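세면대 수전 교체, 직접 할지 부를지 고민입니다

작성자: 누수싫어요
11월에 이사 예정인데 욕실 세면대 수전을 바꾸려고 합니다. 지금 집 수전은 크롬이고 손잡이 밑에서 물이 조금씩 샙니다. 카트리지만 갈면 된다는 말도 있고 통째로 갈라는 말도 있어서 헷갈립니다. 원하는 모양은 검은색 원레버에 목이 휜 형태입니다.

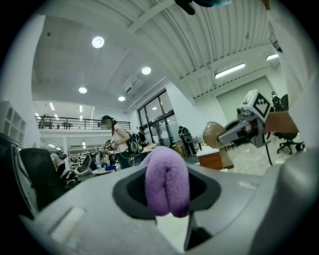
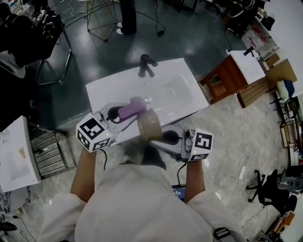
후보는 Dalwood 무광 블랙과 Skikard 기본형 두 개입니다. 기사님 부르는 비용이 제품값하고 비슷하게 나와서 직접 할까 생각 중입니다. 공구는 몽키 스패너 하나 있습니다. 세면대 밑 공간이 좁아서 손이 겨우 들어갑니다.

댓글 1 / 배관초보탈출
카트리지부터 갈아 보세요. 손잡이 밑에서 새는 건 대부분 카트리지입니다. 규격만 맞으면 10분이면 끝납니다. 기존 카트리지를 빼서 철물점에 들고 가는 게 제일 확실합니다.

댓글 2 / 동네욕실
10년 넘은 수전이면 저는 통째로 가는 쪽입니다. 카트리지 갈고 반년 뒤에 토수구 연결부가 새서 결국 다시 샀습니다. 부품값만 두 번 나갔습니다.

댓글 3 / 배관초보탈출
그건 연결부 오링 문제라 카트리지하고는 상관없습니다. 오링은 몇백 원입니다.

댓글 4 / 동네욕실
오링도 갈았습니다. 본체 안쪽이 부식돼서 안 잡혔습니다. 분해해 보기 전에는 모르는 일이라 연식부터 보시라는 얘기입니다.

댓글 5 / mokyok34
무광 블랙은 물때가 잘 보입니다. 석회질 많은 동네면 하얗게 남습니다. 저는 Dalwood 쓰는데 쓰고 나서 마른 수건으로 한 번 닦습니다. 귀찮으면 크롬으로 가세요. 산성 세제는 쓰지 마시고요. 한 번 썼다가 손잡이 윗면이 얼룩졌습니다.

댓글 6 / 누수싫어요
연식은 모르겠습니다. 건물이 오래돼서 10년은 넘었을 것 같습니다. 몽키 스패너로 밑에 너트가 풀릴까요?

댓글 7 / 하수구김
공간이 좁으면 몽키로는 안 됩니다. 세면대용 렌치를 따로 사세요. 목이 길고 머리가 꺾이는 것입니다. 순서는 이렇습니다.
앵글밸브 냉수, 온수 둘 다 잠급니다.
수전을 열어서 남은 물을 뺍니다.
밑에 수건 깔고 고압호스를 풉니다.
고정 너트를 풀고 위로 뽑습니다.
조립은 반대로 하면 됩니다. 호스 쪽은 고무 패킹이 있으니 테프론 테이프를 감지 마세요.

댓글 8 / 물방울257
저는 호스 쪽에도 테이프 감습니다. 지금까지 샌 적 없습니다.

댓글 9 / 하수구김
패킹이 눌려서 막는 구조라 테이프는 의미가 없습니다. 두껍게 감으면 끝까지 안 조여져서 오히려 샙니다. 테이프는 앵글밸브를 벽에 끼울 때 씁니다.

댓글 10 / mokyok34
앵글밸브가 오래됐으면 돌리다가 그쪽이 샐 수 있습니다. 계량기 밸브 위치를 먼저 확인해 두세요.

댓글 11 / 누수싫어요
방금 잠가 봤는데 온수 쪽이 뻑뻑해서 반쯤 돌다가 멈춥니다. 억지로는 안 돌렸습니다.

댓글 12 / 동네욕실
그러면 앵글밸브까지 같이 갈아야 합니다. 저라면 여기서부터는 부릅니다. 벽 속 나사산이 상하면 일이 커집니다.

댓글 13 / 배관초보탈출
이건 동의합니다. 그런데 곧 이사 가신다면서요. 지금 집 수전인가요, 이사 갈 집 수전인가요? 세입자면 집주인한테 먼저 말하는 게 맞습니다.

댓글 14 / 누수싫어요
글을 헷갈리게 썼네요. 새는 건 지금 집이고 전세입니다. 검은색으로 바꾸려는 건 이사 갈 집입니다. 지금 집은 집주인한테 연락하고, 새 집은 들어가서 앵글밸브 상태를 보고 정하겠습니다. 제품은 Skikard 쪽으로 기울었습니다. 세면대용 렌치는 일단 주문했습니다.

댓글 15 / 하수구김
주문 전에 세면대 구멍 지름도 재 보세요. 오래된 세면대는 구멍이 두 개인 것도 있습니다.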